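Last updated: 2020-03-23

Fewer demonstrations, same result on block tasks

The Pumska group has finished its first round of tests on learning from short demonstrations. Ashton Cartwright ran the work on the two-arm table, using small colored cubes. An operator guides the arms through a task, and the policy is trained on those recordings alone.

In December the group was training on 1,000 demonstrations per task. The new method splits each recording at the points where a gripper opens or closes, then trains on the pieces separately. With that change, 119 demonstrations were enough to reach a success rate of 90 percent on picking a cube by color. 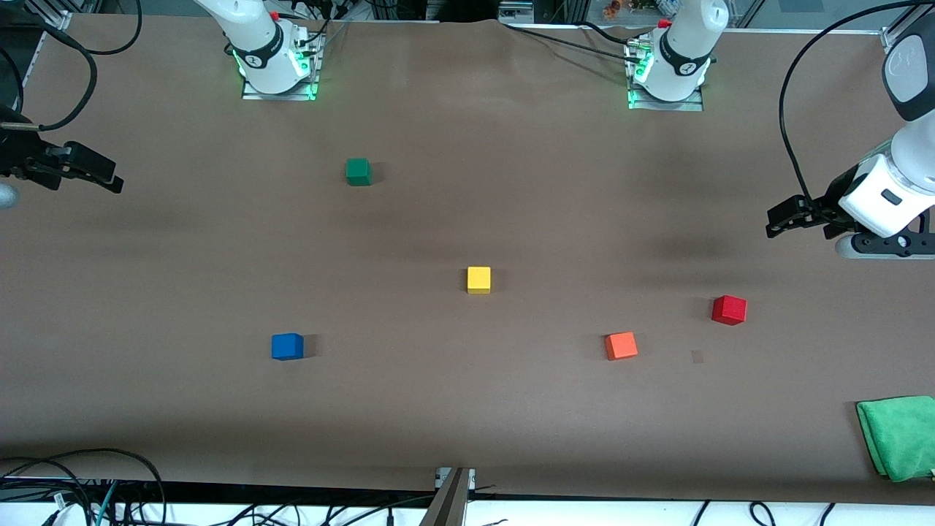

Handing a cube from one arm to the other is harder. The success rate there is still 40 percent, and most failures come from the second gripper closing too early. Vaughan Rakena is adding wrist force readings to the training data to see if the timing improves.

The code will be shared with the Tamihana team once the handover tests are done.

Related items
Skirard gripper fingers: wear test results
Vutuletti simulator update
Booking time on the two-arm table

Contact | Copyright Pumska | Back to top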